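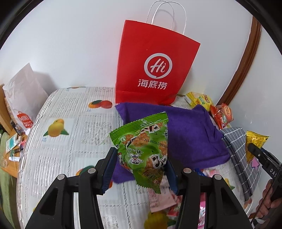 So I finally went and had my blood pressure looked at. My dad had a stroke at 58 and I've been putting this off for years, which Dr. Sethi was very polite about (he raised one eyebrow and typed something).

The reading was high. Not ambulance high, but high enough that he sent me home with a cuff and a chart to fill in, morning and evening, for 16 days. Sit down for five minutes first, feet flat, no coffee beforehand, don't talk. The not talking is killing me!

My pulse this morning was 81 and the top number was lower than at the clinic, so maybe some of it was nerves. Slavica, the nurse, told me plenty of people run higher in the exam room — she had me redo it twice with the lights down and it dropped a bit each time.

I've also started walking after dinner, out past the Virklow bridge and back. Yesterday I ran into Santino doing the same loop, and it turns out he's been on blood pressure pills since his thirties. I've known the man for ages and had no idea. We ended up comparing family histories all the way home, which sounds grim but was kind of nice.

Anyway, the follow-up is at the end of December. If the chart still looks bad we'll talk about medication, and I think I'm okay with that. Evening reading in ten minutes, so I should go sit down and be quiet.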